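About Doucette

Doucette is a cooking and household skills school for adults. We teach people who have seldom cooked for themselves, people returning to the kitchen after a long illness or a change at home, and people who simply wish to eat better on the money they have. Classes are small, and no earlier training is required.
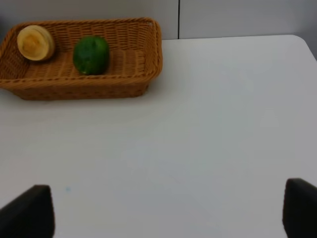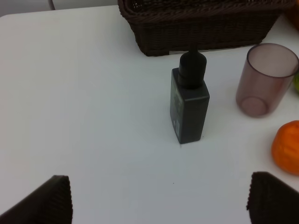
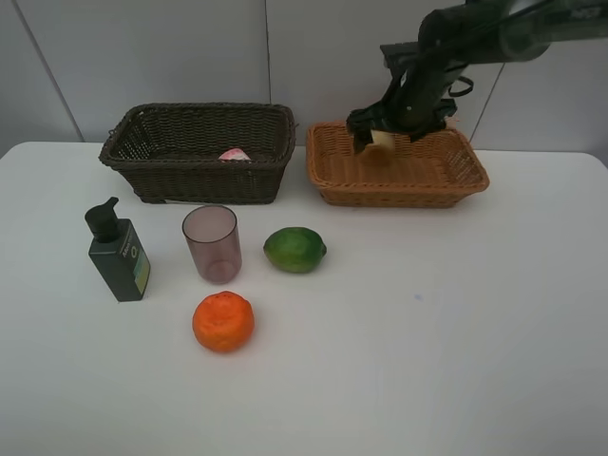 Woven baskets on the white tabletop at Doucette.

Our History

The school was opened by Sofia Sequeira, who had taught home economics in public schools and wished to offer the same lessons to adults. The first classes met in a rented hall on Terer Street, with two stoves and a borrowed set of pans. Doucette moved to its present building on Drenora Avenue when the hall was sold. Ms. Sequeira remains director and continues to teach the Monday bread class.

What We Teach

The main course, Plain Cooking, runs for ten weeks and begins each September. Students learn to plan a week of meals, shop from a list, store food safely, and prepare soups, grains, vegetables, eggs, and simple roasts. Knife work is taught in the first two sessions and reviewed throughout.

Shorter courses cover bread, preserving, and cooking for one. The preserving course is offered only when local fruit is in season, and its dates are therefore set late. A separate course, Keeping House, deals with laundry, mending, and household accounts.

All written materials are prepared by our own teachers. The Zekico Notebook, named for the printer who produced its first edition, contains 97 recipes and is given to every student enrolled in Plain Cooking. Former students may buy a replacement at the front office.

Our Teachers

Doucette employs three full-time teachers, joined by guest instructors for the shorter courses. Each teacher has worked in a professional or school kitchen and holds a current food safety certificate. In the past school year they taught 347 students, almost half of whom enrolled in a second course.

Fees and Assistance

Fees include all ingredients and the use of aprons and equipment. Reduced fees are available to students who receive public assistance and to full-time caregivers. Requests are handled privately by the front office and should be made before the first class. Places cannot be held without a deposit - this applies to returning students as well.

Visiting the School

Visitors are welcome during office hours and may observe a class by prior arrangement. The entrance on Drenora Avenue has a ramp, and all teaching rooms are on the ground floor. Street parking is limited on market days.

Page last revised 2 August 2019.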